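Listing volunteer roles and part-time posts on a professional biography page

Posted in: Careers and Professional Profiles
Status: Open to replies

Fathima Weerasinghe

I have been asked to supply a biography for the staff page of the Brukel Foundation, where I will begin as a program adviser in August. The instructions state that the text should be no longer than 300 words and should be written in the third person. They do not say what should be included beyond "relevant experience."

My career has been varied. I spent 21 years in municipal administration in Clendale, the last several as head of the records office. During the same period I taught evening classes in bookkeeping, sat on the board of a housing association, and served as a telephone listener on a family support line. I have also trained as a mediator, although I have taken on only a small number of cases.

My first draft included all of this and read as a list. The second draft was limited to my paid employment and left out the work that led the foundation to approach me. I would be grateful for guidance on the following points.

Should unpaid positions be placed in the same paragraph as paid ones, or kept apart?

Is it acceptable to mention the support line by name, given that listeners are asked to keep a low profile while they are active? I left the service four years ago.

Should I describe myself as a mediator when it has never been my main occupation?
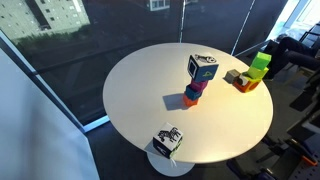
Akande writes that unpaid positions belong wherever they support the main statement of the biography, and that a separate paragraph headed by the word "voluntary" tends to be skipped by readers. The full reply is given below.

Akande

The purpose of a staff biography is to tell a visitor to the site what you can be consulted about. It is a different document from a résumé, and completeness is not required. I would advise you to begin with a single sentence that gives your name, your new title and the field in which you will advise. The second sentence should state the length and nature of your municipal service. Your board position may follow directly, as it is a position of responsibility whether or not a fee was paid.

With regard to the support line, you should write to the service and request its current policy on former listeners. Some services permit the name to be used after a listener has left, and others ask that only a general phrase be used. Until you have a reply, "a family support line" is sufficient and will not mislead anyone.

With regard to mediation, the accurate wording is "trained as a mediator" or "holds a certificate in mediation." The noun on its own suggests an active practice. Should a reader wish to engage you on that basis, you would then have to correct the impression.

The evening classes may be reduced to half a sentence. If the foundation's program has no connection with bookkeeping, they may be left out.

A draft of 20 lines can usually be brought down to 12 without loss if the dates are removed. Dates are of interest to an employer, and the employer already has them.

Rovthorpe

I agree with most of the previous reply but not with the advice on dates. My own biography was published without any, and I received several inquiries asking whether I still held a position I had left long before. At least the most recent one should be dated.

Also check whether 300 words is the real limit. In my case the page displayed the first 50 words and placed the remainder behind a link. Everything of importance had to go at the top. Ask the person who maintains the site.

Fathima Weerasinghe

Thank you both. I have written to the support line and will use the general phrase in the meantime. The foundation has confirmed that the page shows the full text, with no link. I have kept one date, for the end of my municipal service, and moved the housing association into the opening paragraph. The bookkeeping classes remain for now, as the program includes small grants to local clubs and some of the applicants will need help with their accounts. The draft stands at 21 words over the limit.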